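The Idle Hand

The policy had one fault, and it was repeatable. Each time the right arm brought the cloth over the bowl, the left arm closed on the rim and squeezed. If the bowl was heavy, nothing much happened. If the bowl was light, it slid out from between the pads and the cloth went down on bare table.

Gyula Vörös ran it again at the Prindby site with the logging turned up. The left gripper command was flat at fully open until the cloth entered the view. Then it dropped to closed in a single action chunk, with no ramp and no hesitation. He plotted the value against the other arm's position and got a step. Noise would have been easier to live with. A step meant the network had been taught.

He wrote in the log: 11/21/23, left closes on rim, cause unknown, not the controller.

The last part he had checked first. The controller was called Oláh, after nothing anyone could remember, and it was blamed for most things. It took the policy's target poses, smoothed them, refused the ones that would drive an elbow through the table, and passed the rest along. It had passed the squeeze along because the squeeze was legal. Zoltán Orbán, who maintained Oláh, came over and read the trace standing up.

"It did what it was told," he said.

"I know."

"I only mention it for the ticket."

"The ticket isn't assigned to you."

Zoltán read the trace to the end anyway, then went back to his desk.

There was a quick way out, and Gyula was asked about it before lunch. Hjørdis Engström wanted to know if the left gripper could be clamped open in software during the last part of the task. It could. It would take a few lines in the action wrapper, and the bowl would stay where it was.

"And then?" she said.

"Then it works for this task."

"Kurken are paying for this task."

"They're paying for nine tasks. In four of them the left hand has to close."

She considered that. She had come up through scheduling software for rail yards and did not like exceptions, having spent years taking out other people's. "How long do you want?"

"Until tomorrow."

"Have until tomorrow. Put the clamp in a branch."

He put the clamp in a branch and gave the branch a name that would embarrass him if it were merged.

The training set was the next thing to look at. The card for it said 400 episodes, all of the same task, recorded with hand-held grippers by people at a table. The pose tracks had passed validation. The camera calibration had passed. He opened the training manifest, the list the loader actually read, and scrolled to the bottom to see the index of the last row. It was 107.

He counted from zero, out of habit, and subtracted. 292 episodes were missing.

They were not lost. They were on the disk, whole, with their checksums intact, in the directory where they had been since October. The manifest simply did not name them. Something between the disk and the manifest had read each one and decided against it.

That something was Wevo. Wevo had begun as a script for cutting recordings into episodes and had grown, in the way of such scripts, until it also trimmed, resampled, scored and rejected. It wrote a line for every rejection into a log that rotated at midnight. All the logs that would have helped had been rotated away. The configuration was still there, and the code, and he read both with the sound of the test cell's compressor coming through the partition.

The reject rules sat in a module called idle. At line 37 there was a function that took an episode and returned true or false. Its docstring read, in full: "Drop if operator not engaged." Under that came 2 conditions. The first measured how far each gripper had travelled. The second took the width signal from each gripper, found its minimum, and required that it fall below a threshold. Each gripper. If either one never closed, the episode was marked idle and left out.

He ran the blame command. The function belonged to Dezső Deák, who had moved to the mapping group in the spring and sat two floors up.

Dezső remembered it at once. He turned his chair round and held his hands out as though carrying a tray.

"That was for the tray task. Both hands on the tray, always. We had a lot of recordings where somebody had picked up one gripper and left the other lying there with its camera facing the lamp. Useless. So, if a hand never closes, bin it."

"It's on for everything."

"It's on by default. You turn it off in the task file."

"Is that written down?"

Dezső thought. "It was going to be," he said.

Gyula went back down by the stairs. It was a good rule for trays. He could think of no fair way to be annoyed with it, and was a little annoyed all the same. What bothered him was the shape of what had got through. The filter had gone through the recordings and kept the ones where the left hand closed on something, and in this task there was one thing near the left hand to close on. A few operators had pinched the rim to steady the bowl. Perhaps they had been told to, or perhaps the bowl had skated on them once. Their episodes went in. Everybody who had kept the left gripper open was marked as absent.

So the network had been shown one way of doing the job, over and over, and had copied it without the part that mattered. A person pinching a rim pushes back when the bowl moves. None of that was in the width signal. The width signal said closed.

He asked Mei Escobedo, because she had written the operator sheet and had recorded a good share of the episodes herself. She was labelling, with one headphone on.

"What does the sheet say about the left hand?"

"Near the bowl, open, keep it in view of the work."

"Not on the bowl?"

"You can touch it if you need to. I don't. If you grip it you end up steering it." She took the headphone off. "Why, did mine get used?"

He looked her operator code up in the manifest. It did not appear.

"No," he said.

"None of them?"

"You were idle."

She asked him to say that again, and he showed her line 37. She read it slowly, with a pencil against the screen, and then read the threshold in the task file and the absence of any setting under it.

"So it never asks where the open hand is," she said. "It could be next to the bowl or in a drawer."

"It has the pose. It doesn't use it."

"Pull some up."

He opened a session from the rejected directory and stepped through the camera view from one gripper until he had something to argue from.
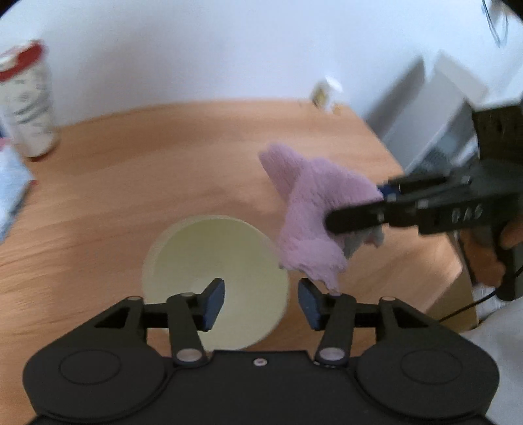
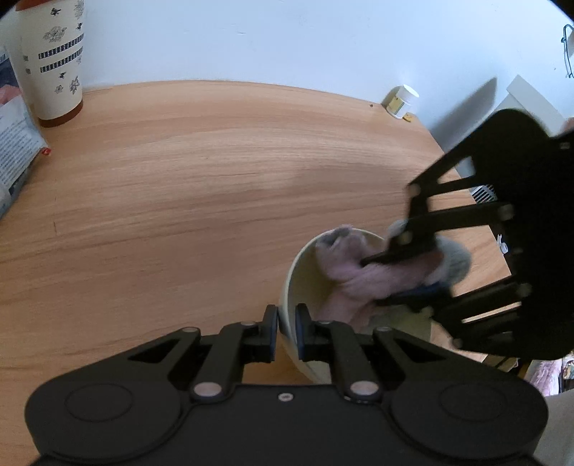
They worked on the rule until the building's lights began going off by section. Mei wanted it deleted. Gyula wanted it narrowed, since the lamp recordings had been real and would come back. The first version asked if the open gripper was within reach of the other one. It passed an episode in which a gripper lay on its side next to the work and did nothing at all. The second version added motion: a held gripper is never quite still, there is always a tremor in the pose track, and a gripper lying on a table has none. That took care of it. It cost one more threshold, and Gyula wrote down where the number had come from, in the docstring, with both their initials.

Then he moved the old condition into the tray task's own file, where it would go on binning what it was meant to bin, and changed the default to off. He added a line to Wevo's summary so that it printed the number of episodes it had refused, per rule, at the end of each run. It was a dull line. He made it impossible to switch off.

The retraining went on overnight. He did not stay for it. In the morning the loss curve had settled higher than the old one, and Zoltán, passing, remarked on this.

"It's got more to fit," Gyula said.

"I only mention it."

They ran it on the cell with the light bowl. The left arm came in and stopped near the rim with its gripper open. The right arm carried the cloth across. The left width trace stayed at the top of the plot, and it was still there when the cloth had been let go. Gyula ran it again with the bowl moved towards the wall, and again with it turned, and then with a different bowl, a deep one that nobody had recorded with, and on that one the right arm let go too soon and the cloth hung over the side.

He opened a new ticket for it. Under cause he wrote unknown. Hjørdis came by while he was typing and looked at the cloth, which was slipping by its own weight.

"Is that the same fault?"

"Different one."

"And the branch?"

He deleted the branch while she watched, then went to fetch the cloth, which had by now reached the floor.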